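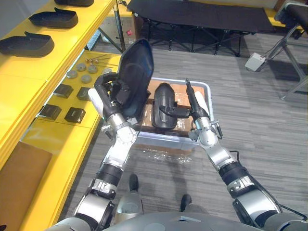
What does a robot club do all day?

Mostly it watches a robot try to do something you could do in ten seconds, and then it argues about why that was so hard.

That may not be the answer you wanted. If you have seen robots in movies, you may think a club like ours builds a friend who cracks jokes and carries your backpack. Ours moves black plastic parts from one place to another. I have helped with the student project at Jellen for a while now, and I still like it. I also think kids get told a lot of silly things about robots, so I am going to try to tell you only the things I believe.

What is the project?

The students call it Nustach. It was the name of a dragon in a story one of them wrote, and it stuck. The job they picked sounds dull. There is a yellow table, there is a plastic bin, and there are curved black parts. The robot has two arms and two hands, and it has to pick up a part and put it where it belongs.

Try it yourself with a cereal bowl. Pick it up off the table and put it in a box. Did you think about your thumb? Did you think about how hard to squeeze? Probably not. Your brain did all of that while you were thinking about lunch.

A robot has none of that for free. Somebody has to give it a way to know where the bowl is, which way up it is, where the fingers should go, and when to let go. If one of those is a little wrong, the bowl ends up on the floor.

Is the robot smart?

I get asked this more than anything else. My answer is that I don't know what people mean by it.

A calculator can multiply 61 by 2,104 faster than you can. Do you think your calculator is smart? Does it know what a number is for? A robot that can pick up a tray may be very good at that tray. Hand it a wet sock and you will learn how much it knows about the world.

So when a poster says "this robot thinks like a human," please be a little bit rude to that poster. Ask what the robot can do. Ask how many times it was tried, and how many times it failed. If the poster doesn't say, the poster is an ad.

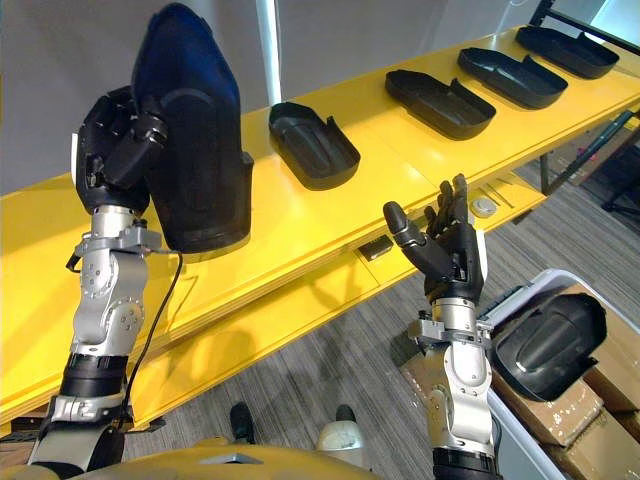

Trying things many times is the part of the project that visitors find boring, and I think it is the best part. One good try tells you very little. Maybe you got lucky. You can throw a paper ball over your shoulder and hit the trash can once, and that does not make you a basketball player.

Our students wrote down 400 tries before they let themselves say anything about how well the robot did. Tumelo Magagula, who was 11 then, wanted to stop much sooner. The robot had just had a very good morning and Tumelo wanted to tell everyone. The others voted to keep going. The afternoon was awful, and the notebook has a drawing of a rain cloud on that page.

I'm glad they kept the rain cloud. Grown-ups who make robots sometimes show only the good morning.

Why are curved things hard?

Think of a book. It has flat sides and square corners, and if you squeeze it between two fingers it stays put. Now think of a big spoon. Squeeze it in the wrong place and it swings around and points at the floor.

Curved parts do the same thing in a robot's hand. They can tip and they can slide. Dark, shiny ones can also be tricky for a camera, which has to work out where the edge is. You can test this at home. Put a black plate on a black cloth, turn the lights down low, and look for the edge with one eye shut.

Here are some words the students use:

Gripper: the part at the end of the arm that holds things. Some grippers are like tweezers and some are like hands with fingers.

Joint: a place where the arm can bend or turn. Your elbow is one.

Grasp: one way of holding a thing. There are good grasps and bad grasps for the same part.

Try: one go at the job, from start to finish, counted even if it went badly. (Especially then.)

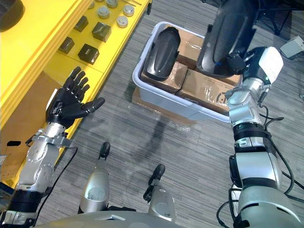
JELLEN, January 25, 2021

The Nustach group is getting ready for the Dobson meet in July. Teams bring a robot job they have worked on and explain it to a room full of other kids, who are allowed to ask anything. Last time, a team from Gakov got asked, "Why didn't you just use your hands?" and had no answer. It was a great question.

Our students have been working on theirs. The best answer so far is, "We wanted to find out what our hands are doing." I like that a lot more than "robots are the future," which anyone can say and which is hard to check.

They have also been asked whether robots will take everybody's jobs. I told them they can say "I don't know." I have read people who say yes and people who say no, and they all sounded very sure. After watching a robot try to hold a plastic tray, I am not sure of much.

Can you do this without a robot?

You can do quite a lot of it. Put an oven mitt on each hand, cover one eye, and move five spoons from the table into a box. Have a friend write down every try, including the drops. Then change one thing. Take off one mitt, or turn the spoons the other way up, and do it again.

Almost 2,000 mitt tries are in our notebooks from the weeks before the students touched any robot parts. Some of the pages have jam on them.

If you come to see us, bring a question, and please don't touch the table while the arms are moving.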